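Stutex Pastel Comforter

Category: Bedroom / Bedding / Comforters

The Stutex Pastel Comforter is supplied by Grelomau for use in guest rooms, student residences and private homes. It is intended as the top layer of a fully made bed and may be used throughout the year. The line was introduced in May and is held in stock at the Čierny warehouse.

The pattern is made up of soft patches of pink, pale blue, lavender, pale yellow and light green. No single color is dominant, and the comforter may therefore be matched with plain sheets in most light shades. White pillows are recommended – they are sold separately under item number 369.

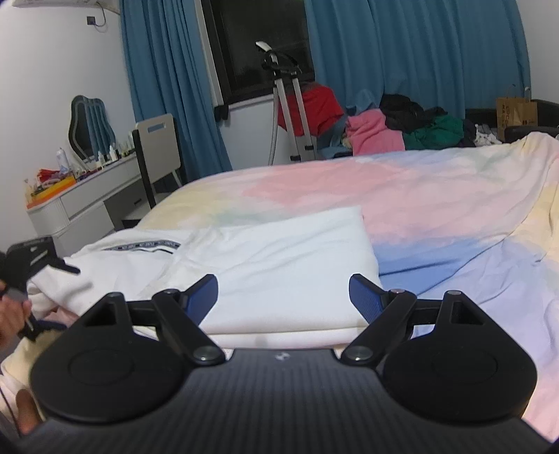
Construction and Sizes

The comforter is offered in two sizes, full and queen. The outer fabric is a cotton blend, and the filling is polyester. Stitching runs through all layers at regular points to hold the filling in place. The queen size weighs nearly 2 kilograms and is delivered folded in a reusable zippered bag. The item number for the full size is 195. The item number for the queen size is 584.

Buyers replacing an older comforter should measure the bed, including the depth of the mattress, before placing an order. On deep mattresses the queen size gives a better drop at the sides.

Care

Wash separately before first use. Machine wash cold on a gentle cycle with a mild detergent, and do not use bleach. Tumble dry on low heat. The comforter should be taken out of the dryer once during the cycle and shaken by hand. Folds left by packing or storage will ease after a day on the bed – ironing is not advised.

Orders and Returns

Orders from institutions are accepted in writing and are packed by Plallemex. Unused items may be returned in the original bag. Washed items cannot be accepted. Questions about bulk orders, fabric samples or replacement bags should be addressed to Aarti Khurana, Bedding and Linens.

Shares: 2 | Comments: 0

Contact Us | Shipping | Copyright Grelomau. All rights reserved. | Back to top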